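Masking tape pulls the paint off my skirting boards 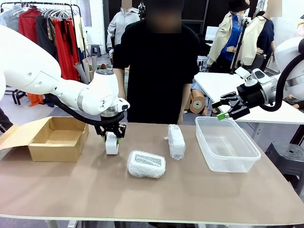
I painted the hall skirting two days before doing the walls. When I took the tape off, strips of gloss came with it. Is it the tape or the paint?
Samah El Idrissi

Probably the paint. Gloss feels dry in a day but stays soft underneath for a week or more. Sand the edges, touch them in and wait. Next time pull the tape back slowly, low to the surface – and don't leave it on overnight.
Farnberg41

I never use tape. Get a decent angled brush.
wetari

Did you wash the old gloss first? Mine peeled over greasy patches.
Gunawan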